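Quiénes somos

Rusgate nació como un taller de fin de semana en un aula prestada de Ridbridge, con un simulador de segunda mano y muchas ganas de aprender. Hoy somos una escuela de formación en cirugía robótica con 34 alumnos por promoción, dos salas de prácticas y una cafetera que trabaja más horas que cualquiera de nosotros. Por el camino han cambiado muchas cosas, pero seguimos enseñando a coser despacio, corrigiendo de cerca y repitiendo cada ejercicio las veces que haga falta.

La dirección la lleva Charmaine Mabuza, que fue enfermera instrumentista antes de dedicarse a la docencia y todavía conserva la costumbre de tenerlo todo preparado media hora antes. Pravesh Xaba coordina las prácticas de sutura y Lærke Steinarsdóttir se ocupa de la parte técnica, desde el mantenimiento de las consolas hasta esas preguntas de ingeniería que los cirujanos hacen con cierta timidez (¡y que a ella le encantan!).

Nuestras puertas abiertas

Si hay un día que esperamos todo el año es el de la jornada de puertas abiertas. La última, el 22 de octubre de 2025, reunió a 200 visitantes: estudiantes de los institutos de la zona, familias, personal de otros centros y bastantes vecinos que llevaban tiempo pasando por delante de la escuela y querían saber, por fin, qué hacíamos dentro. Los recibimos en grupos de 10, para que todo el mundo pudiera acercarse a las pantallas y preguntar con calma.

La demostración de sutura fue, como siempre, la que más conversación dio. Pravesh explicó desde la consola cómo se reparten el trabajo dos instrumentos, cómo se abre y se cierra una pinza con un gesto mínimo de los dedos y por qué al principio conviene olvidarse del reloj.
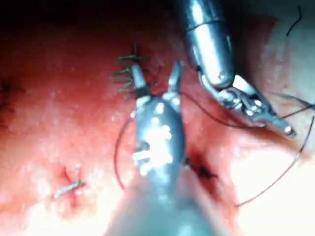
Dos instrumentos robóticos durante el trabajo de sutura, con una hilera de puntos verdes a la izquierda del instrumento central.

Después vino el turno del público, en los simuladores. Una señora que lleva toda la vida haciendo arreglos de costura nos dio una pequeña lección sobre la tensión del hilo, y su nieto no quiso levantarse de la silla hasta completar el ejercicio de los aros. Nos gusta mucho ese rato, porque las preguntas llegan solas y a menudo son mejores que las que habíamos preparado.

Cómo trabajamos

El programa completo suma 300 horas entre simulador, laboratorio y sesiones de revisión en grupo. La próxima promoción empieza en marzo. Usamos el plan de ejercicios Mamani, que hemos ido escribiendo en casa y que retocamos al terminar cada curso con las notas de los propios alumnos.

Si te apetece conocernos, no hace falta esperar a la siguiente jornada. Escribe a secretaría, pregunta por Dineo Du Plessis y te buscará un hueco para visitar las salas y charlar un rato con el equipo.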